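Learning to Write Letters Again

5/20/25

I bought a box of stationery last September at the little shop in Villalow, the one with the crooked step, and then I did what I always do with nice paper and put it in a drawer for safekeeping. It was cream colored with a thin green border and it cost more than I like to admit. Every so often I'd open the drawer, look at it, feel guilty, and shut the drawer again.

What finally got me going was a letter that came from my aunt. She's lived in Nundilstead for as long as I've been alive and she has never owned a computer, which means that for years our whole relationship was a phone call at Christmas and a card on my birthday. This time she sent four pages, both sides, in blue ink. She told me about her hip and her neighbor's new fence and a pie that had gone wrong, and she asked me seven questions and numbered them so I wouldn't skip any. I read it standing up in the kitchen with my coat on. Then I sat down and read it again.

So I wrote back. It took me three evenings! I had forgotten how much of writing by hand is just your hand hurting. I'd get half a page along and have to stop and shake my fingers out, and my handwriting, which I used to be a little vain about, had turned into something you'd see on a prescription pad. I tore up the first try and then made myself a rule that I wouldn't tear up any more, at the price I'd paid for that paper. If I spelled something wrong I crossed it out and kept going.

The other trouble was that I had no idea what to say. When you talk to people in little bits all day long, you get out of the habit of saving anything up. My first paragraph was about the weather and so was my second. But somewhere on the second page I started telling her about the time I got locked out in my slippers, and from there it ran along pretty well on its own, and by the end I was writing up the side of the margin like I did when I was twelve.

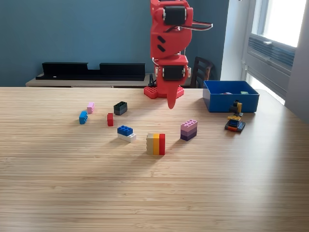

I've kept it up since then, a letter every other week or so, and I've added a few more people to the list. My old roommate writes back on the backs of flyers. A cousin of mine sends postcards only, and she writes so small that I have to take them over to the window. One friend told me very sweetly that she loved getting my letters and would never, ever answer one, and could I please keep sending them. I said yes of course. I think I like writing to her best, because I don't have to wonder if she's behind.

A few people have asked what pen I use, so I'll say that I've settled on a plain black rollerball from the drugstore. I did try a fountain pen. It was a present, a handsome thing, and I got ink on the tablecloth, on my sleeve and somehow on the back of my neck. It lives in a mug now and I admire it. For paper, once the cream and green ran out I switched to an ordinary ruled pad, and I have to say the letters got longer and sillier once I stopped worrying about wasting the good stuff.

Stamps I buy in sheets of 20 and I'm always surprised when I reach the end of one. I keep them in the tin that my Patrício cookies came in, along with the return labels and a stub of pencil — I don't know why the pencil, it just belongs there. The tin still smells a bit like cinnamon, and my aunt says that her letters do too when they get to her.

I did answer all seven of her questions, by the way. Number five was whether I still had my grandmother's recipe for plum cake, and I was sure I did, and then I spent an entire Saturday going through boxes in the hall closet before I found it folded inside an old phone book. I copied it out for her and made the cake while I was at it. It sank in the middle. I remember hers doing the same thing and being filled up with jam, so that's what I did.

Her latest came yesterday, three pages and a newspaper clipping about a goose. There are nine questions this time. I haven't got past number two, which is about what I'm planting this year, and I need to go out and look at the bed along the fence before I can tell her anything sensible.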